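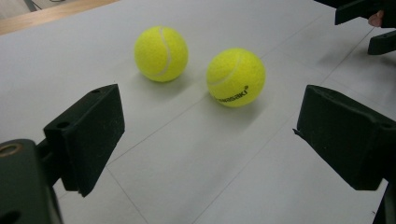 Two tennis balls on a white tabletop.

Puncombe Open: player questions on entry, draws and results

Who can enter?
Any player with a current club registration and a rating of 155 or below on the entry date. Ratings are not rechecked after the list closes. Juniors may enter the adult singles if they turn 16 before the end of July.

How big is the draw?
The men's and women's singles together take 118 players. Doubles is limited to 34 pairs. Entries received after that go on the reserve list in order of arrival.

How are seeds decided?
By rating only. Where two players have the same rating, the one with more wins over the past season is placed higher. Results from team matches count for this purpose. Results from friendly matches do not.

When is the draw published?
At 6 pm on the evening before the first round. It is posted on the Forsberg results page and on the clubhouse door. If the two differ, the posted sheet is correct.

Can a match be moved?
Only if both players agree and the referee, Arvid Amundsen, has confirmed the new time in writing. A message between players is not enough. First-round matches cannot be moved to the second-round session.

What happens if my opponent is late?
Fifteen minutes after the called time the match is awarded to the player present. The clock starts when the court is called, which may be later than the printed time.

Are matches umpired?
From the semi-finals onwards. In earlier rounds players call their own lines. Either player may ask for a court monitor at a change of ends. Points already played are not reopened.

How long is a warm-up?
4 minutes, including serves.

What if it rains?
Play is held for up to two hours and then moved to the Jostach indoor courts, where the deciding set is replaced by a match tie-break. A match started outdoors keeps its score.

How do I appeal?
Write to Li-hua Siu by 9 am on the day after the match. State the round, the court number and the rule concerned. Appeals on line calls are not accepted.

Are entry fees refunded?
In full before the draw is published. After that, only with a medical note.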